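The Reset

The job at the Petgate building was to make mistakes available. That was how the woman who hired me put it. The arm already had plenty of examples of doing the thing right, she said, and what it lacked was examples of getting into trouble and getting out again. I had come from eleven years of packing orders at Nonau, so I asked what the hourly rate was.

I started in November. They gave me a stool, a headset for talking to the next station, and a pair of handles on a bracket. When I moved the handles the arm moved, a little behind me. When I squeezed, the fingers closed. Everything the arm saw and everything I made it do was written down together, and that made one example. When I was done I stepped on the left pedal if it was good and the right pedal if it wasn't. Then I got up, walked over to the bins, put things back where they had been, and sat down again. That was the reset. On a normal shift I did 99 of them before lunch, because the sheet had 99 lines on it.

The task was cubes. Find the cube in the bin, pick it up, put it in another bin. The cubes were red or blue, small enough to close my hand over. My daughter asked me what I did all day and I told her, and she said she had done that in preschool. I said so had I.

What I hadn't done in preschool was do it with somebody else's hand. For the first week I could not get near a wall. A cube in the middle of a bin is easy. You come down on it with the fingers open and it's yours. A cube against the side gives one finger no place to go, and if you push down anyway the whole arm shudders and a yellow light comes on and you have to walk over and clear it.

I looked at my screen a lot in those days, at the small view from the wrist, trying to judge the gap.
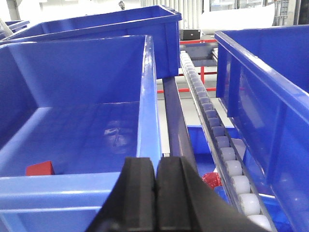
The man at the next station had come over from Tavares, where he drove a forklift. He told me to quit looking at the cube and look at the lip of the bin. Once you know where the lip is, he said, you know where everything is. I tried it and hit the lip. I tried it again the next day and it started to work. You brought one finger down along the wall until it was nearly touching, and you dragged the cube away from the side, an inch, and let go. Then you picked it up like any other cube.

I marked those good. For three days I marked them good, and then the woman who hired me came by with her laptop and sat on an upside-down crate and asked me about them.

"You let go in the middle," she said.

"To get a better hold."

"Every time?"

"When it's on the wall."

She played one back for me. It was strange to watch. I knew it was me because of the little pause before the fingers opened. I do the same thing with a jar lid, I stop before I turn it. She played back another one and there was the pause again.

"It's going to learn that," she said.

"The drag?"

"The drag and the wait. It doesn't know which part is the part."

I asked if she wanted me to stop. She thought about it for longer than I expected. She said no, keep the drag, but try not to wait. So I spent a whole afternoon trying not to wait. The examples from that afternoon were terrible. I clipped a rim, I dropped a cube between two bins, and I used the right pedal so often that my knee hurt driving home. The next morning I went back to waiting and she didn't bring it up.

The sheet changed on Nov 22, 2019. I remember the date because it was printed at the top in larger type than the rest, and because my rent had gone up that week. Up to then all the starting places had been chosen by us. Put the cube anywhere, the old sheet said. The new one had a drawing of the bin divided into 20 squares, and each line gave a square number. The reason was at the bottom in one sentence. We had not been putting the cubes anywhere. We had been putting them near the front, on the side closest to the stools, where our arms naturally reached. In all those weeks the back of the bin had hardly come up.

The man from Tavares took it personally. He said he had been throwing them in with his eyes closed, some of them. I believed him. I'd done it too. But I suppose you throw a thing the way you throw it.

So now we walked around. For the squares in back you had to lean over the bin or go to the far side of the table, and the far side was tight. The resets took longer. They cut the sheet down so that we could still finish, and added a rule that if you could not see the cube plainly from your stool you were to do it anyway, using the screens. There was a second screen for that, from the camera that stayed put.
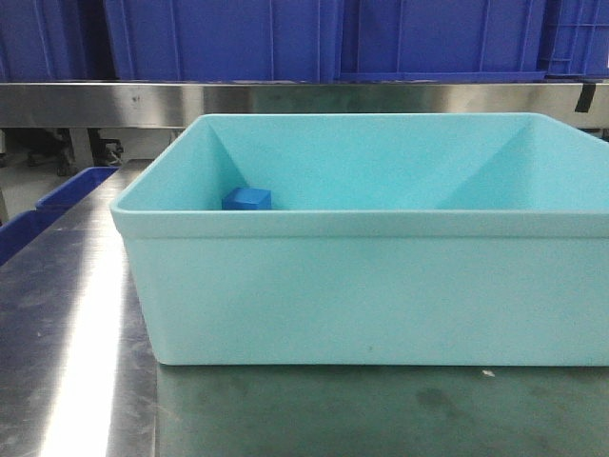 Square 3 was the one I came to dislike. It was a back corner. From the stool there was a rim in the way, and the wrist view was no help until you were already over the bin and coming down. You had to start down before you knew. I did it badly ten or twelve times and then I did it well once, and I couldn't have told anybody what was different. I stepped on the left pedal. I got up and put the cube back in square 3, because that was the next line too.

They ran the learned version in the evenings, after we left, and the numbers were on a whiteboard in the morning. I didn't follow them closely. There was one column for each of us, meaning what the arm did when it had been taught from our examples alone, and a column for everybody's together. Mine was in the middle. The man from Tavares was ahead of me on red and behind me on blue, and neither of us could account for that.

I asked once if I could stay and see it. The woman who hired me said sure, it was pretty dull. I called my sister to pick up my daughter and I sat on my own stool with my hands in my lap. The handles stayed where I had left them. Someone from the Fornitz office was there too, who paid for some part of it, and he stood with his coat on.

They used my column. I don't know if that was a courtesy or just where they were in the list.

It did an easy one first, quickly, quicker than I would have. Then another. Then she leaned over and put a cube in the back corner without saying the number, and went back to her laptop and started it.

The arm went out over the bin. It came down along the wall with the fingers open, closer than I would have dared, and stopped.

The man from Fornitz said, "Is it stuck?"

"No," I said.

It stayed there. I could hear the fan in the cabinet. I had my foot out in front of me, and I moved it back under the stool so I wouldn't hit a pedal. Then the arm dragged the cube an inch off the wall and opened its fingers and waited again, and I found I was holding my breath the way I hold it when it's me. It closed. It came up with nothing. The cube had tipped and slid back into the corner.

She wrote something down. The arm went out again on its own, the same way, down the wall, and stopped.

"How many tries do you give it?" the man from Fornitz asked.

"10," she said.

It got it on the fourth. He nodded and asked where he could get a cab at this hour, and she walked him out to the front to show him the corner. I waited a minute in case she was coming right back. The light on the cabinet was green. The cube was over in the other bin where it belonged, and the next line on her sheet said square 3, so I got up and went around to the far side of the table and put it back.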